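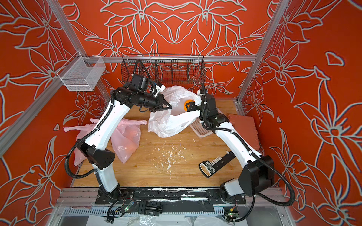 To: Lamden Neighbors list
Date: Jun 25, 2025
Subject: Re: Bagging fruit for the Saturday table

> Hello all, I'm taking a turn packing oranges for the Lamden swap table and
> would like to hear how other people do it. Do you fill the bags straight
> from the crate? Mine keep slumping over, and last time a handle gave way
> before I had reached the gate. Also, are we still using the thin grocery
> bags, or has everybody gone over to paper?

Hello, and thank you for taking a turn! I packed for most of the winter, so please forgive me if I go on a bit.

We're still on the thin bags, yes. Somebody gave us a box of 600 in February, pink and white mixed, and we have hardly made a dent in it. Paper is nicer to look at, but it does poorly when the grass is damp, and I for one would hate to see the box go to waste.

As for filling them, I never work straight from the crate. I tip a few oranges into a low plastic basket first, the kind with holes in the sides, and have a good look at them there. Then I lay the bag flat on the table with its mouth toward the basket and put the first orange well down inside. Once there is a bit of weight in the bottom, the bag stops sliding around and you can hold it open with one hand while the other one does the fetching. Five to a bag is plenty. I used to put in eight, because I am greedy on other people's behalf, and that is how I lost a handle too – right in front of the Barreto bakery, with oranges rolling down to the curb.

Do clear the table before you begin if you can. I say this as someone whose table usually has a brush and a couple of hand tools lying on it, and crumbs of goodness knows what from the last job. A quick wipe saves you finding bits in the bottom of the bags later.

We gave out 84 bags last month and I expect it will be some 100 this time, as the Drulov Street people have asked to join in. If you run short of baskets, I have two spare ones you're welcome to. 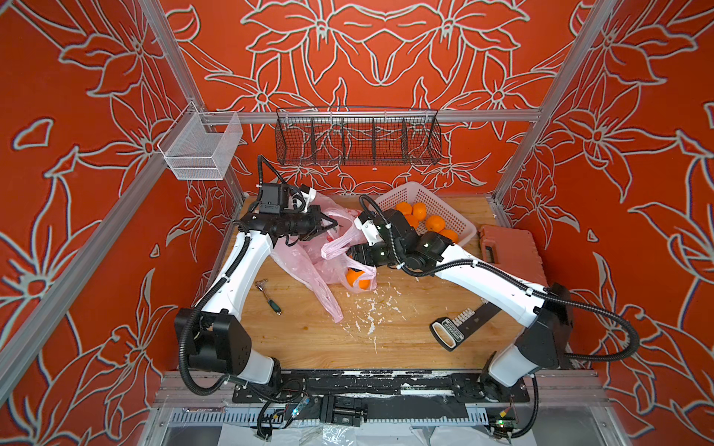
One more thing about the handles: tie them loosely, just a single knot, so people can peek in without tearing anything. I leave the softer oranges out and take them home for juice. Setup is at nine by the side gate, and I'll bring the folding table.

Warmly,
your neighbor at 30 Carorier Lane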